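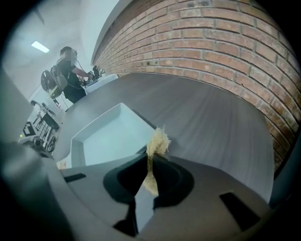
Tan fluff rising from the gripper, white tray waiting on the table.

Varitus hand-held gripper kit, two weeks in

I'll start with the fluff, because the fluff is why we bought the thing. Our little outfit, Alholm, gets paid to teach robot arms to sort soft stuff: stuffing, fiber, wadding, the insides of cushions. To teach an arm, you first need a person to do the job over and over with a gripper that records what the hand is up to. Varitus sells one of those as a kit for $700, with a carry case that has already lost a latch.

What you get is a gray plastic gripper body with a camera on it, a charger, a wrist strap, a bag of spare finger pads and a booklet. The booklet has 48 pages and spends nine of them on the strap. The part you want, which is how to set the closing force, is a single paragraph near the back that sends you to a web page. The web page sends you to the booklet.

Setup took me most of a morning. Tavion Nakamura had his going before I'd found the power button (it's under the grip, flush with the body, the same gray as everything else). Pairing with the laptop worked on the third try and has worked every time since, so I'll forgive it. The desktop software looks like somebody's tax program from long ago, but it saves your files where you tell it to and doesn't ask you to make an account. I can live with ugly.

Now the gripping. On light, wispy material it's very good. You can pinch a tuft without mashing it into felt, and you get enough feel back through the handle to tell whether you've caught something or just closed on air. I had expected to spend my days flinging lint at a tray. After the first afternoon I was picking and placing at a steady pace and thinking about lunch, and that's about the highest praise I have for a hand tool.

Heavier things are another story. A bag of dried beans slid out on me so many times that I began to take it personally. The rubbery pads in the spares bag help some. Changing them means a tiny hex key, which isn't included, and screws that roll farther than screws that size ought to. Buy a magnet dish. Buy a hex key too, while you're out.

The camera view is extremely wide. Ours takes in the table, the brick wall, the ceiling light and whoever else is at work down the other end, and it bends all of it like the back of a spoon. Varitus says the software flattens this out for training, and our results so far give me no reason to argue. But if you were hoping to reuse the footage for a nice clean promo video, I hope your customers like curved bricks. It also means you should tidy the room. I haven't, as is plain from the chairs.

Battery: the box promises four hours. I get a bit under three with the screen preview on, and close to the promised number with it off. Charging is slow. There's no swapping the battery, so when it's done, you're done, and you may go sit with the booklet.

Comfort is better than I'd feared. The weight sits forward, and by the end of the first day my wrist had opinions, but the strap (all nine pages of it) does take some of the load once it's snug. Left-handers should try before buying. Ezekiel Lindqvist is one, and he used words about the trigger that I'll leave out.

I wrote to support on 4th May about a sticky trigger and had a reply the same afternoon from somebody who had clearly held one of these before. Blow out the guide rail, they said, it collects fiber. It did. A note about that in the booklet would have been nice, perhaps in place of strap page six.

We also tried the Brirna gripper back in January. It's lighter and nicer to look at, with a swappable battery, and it treated our fiber samples like a lawn mower would. For boxes and bottles I'd go with the Brirna. For anything that sheds, get the Varitus.

Good: gentle pinch, honest feel, support that reads your email.
Bad: battery, missing hex key, beans.

Four stars out of five. I'd buy a second one if they'd fix the latch on the first.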